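Looking After Climbing Gear at Home: Ropes, Shoes, Chalk and Sore Skin

By Agata Benedetti

I have been washing climbing ropes in the same bathtub since I moved to Stastlow, and people at the wall still ask me how I do it, so I thought I would finally write the whole thing down, along with the other bits of household wisdom I've picked up from friends (and from ruining things, which I've done plenty of).

Let's start with the rope. If your hands come away black after a day of belaying, it wants a wash. Check the maker's instructions first, then run a few inches of lukewarm water into a clean tub and add a rope wash or a mild soap the maker allows. No bleach, no fabric softener, ever. Flake the rope in loosely and swish it around with your hands for a good while, feeling for flat spots or stiff places as you go. The water will turn a color you won't enjoy. Drain, rinse, and keep rinsing until it runs clear, which in my house means three tubs and a cup of coffee.
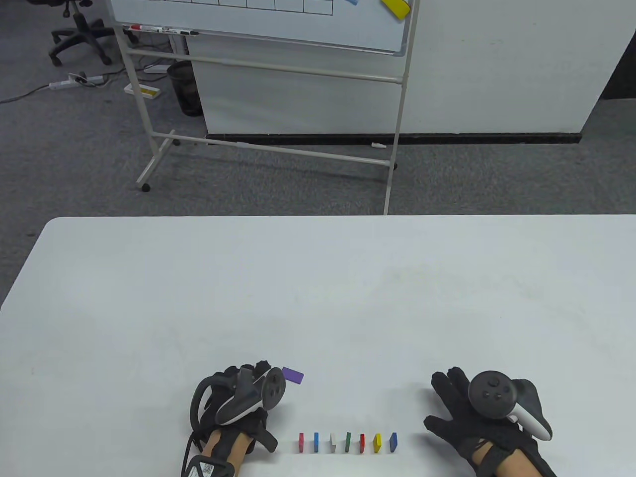 Drying takes longer than you'd think. I drape mine in big loops over a clothes rack in the spare room, out of the sun and well away from the radiator, and I leave it for two or three days with the window cracked. Muthoni Ogola hangs hers over the banister, all the way down the stairs, and her family has learned to duck. Don't bag it while it still feels cool to the touch, or you'll be smelling mildew until September.

Now, shoes. Take them out of your bag the minute you get home! I know you're tired. Open the laces or straps all the way, pull the tongue forward and stuff them with newspaper for the first hour, then swap in fresh paper overnight. For the rubber, a damp rag and an old toothbrush will bring back a surprising amount of stick. Unlined leather shoes don't like a soaking, so I spot clean those and leave the washing machine out of it altogether.

If the smell has already moved in, a couple of old socks filled with baking soda and knotted at the top will help. Leave one in each shoe between visits. Cedar chips work too, and Arne Wendt swears by dry tea bags, though I find they only make the shoes smell like tea and feet.
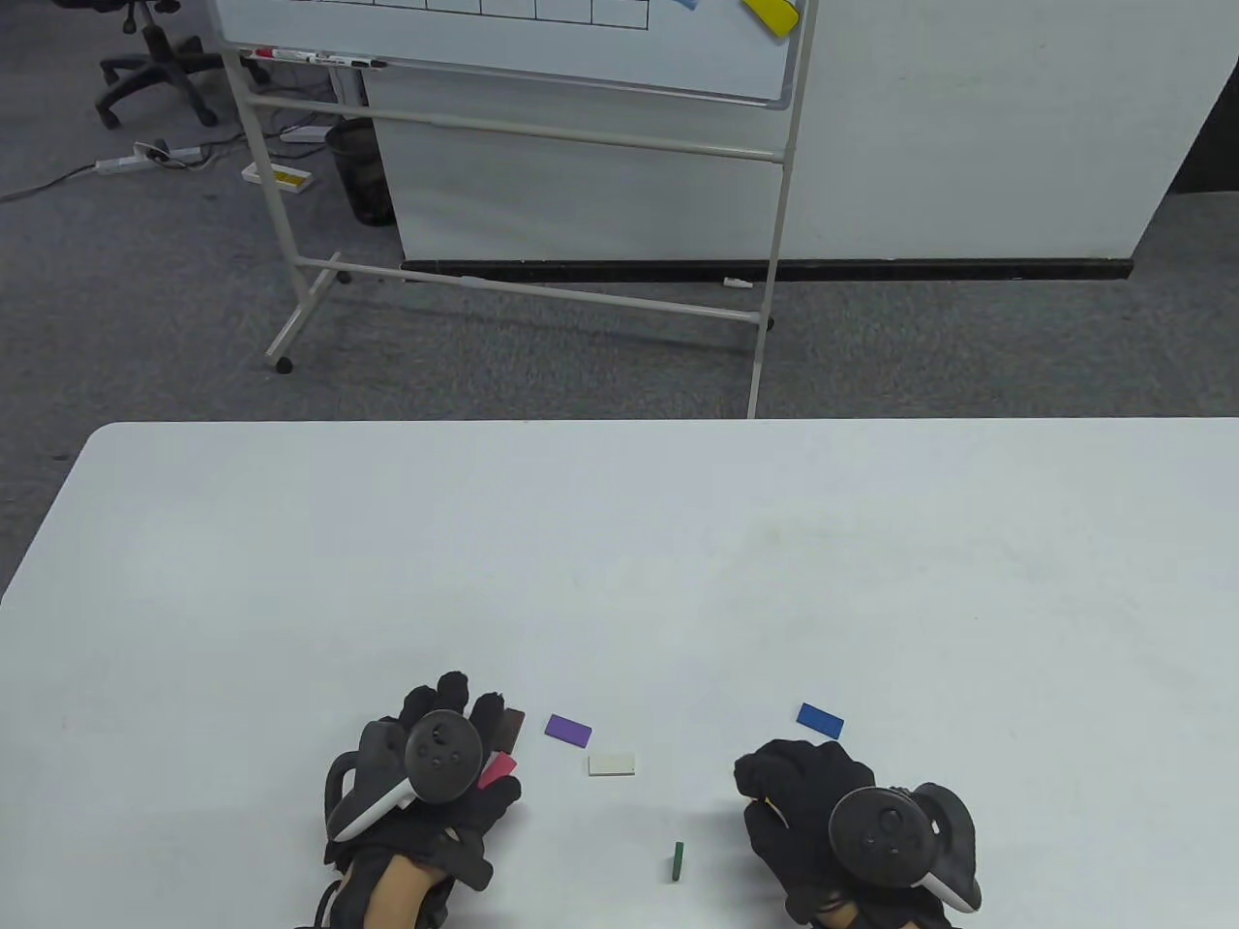

Word count: 470 in the short version, a good deal more in this one

Chalk gets everywhere, so give it a home. I keep my chalk bag inside a lidded plastic tub, the kind takeout soup comes in, and the tub goes in the side pocket of the pack. For chalk on a car seat or carpet, vacuum before you do anything wet. Water first just makes paste, and I have scrubbed enough paste out of a Marras hatchback to last me a lifetime.

Brushes need a little care as well. Tap them out, comb the bristles with an old fork, and stand them in a mug to air.

Last of all, your hands. Wash the chalk off with cool water as soon as you're done, pat dry, and put on a plain balm before bed. File down any raised edges on your calluses with a fine emery board after a shower, a little at a time. Tullio Marchetti keeps his file on the bathroom windowsill next to the toothpaste, and I've copied him, because if I put mine in a drawer I forget I own one.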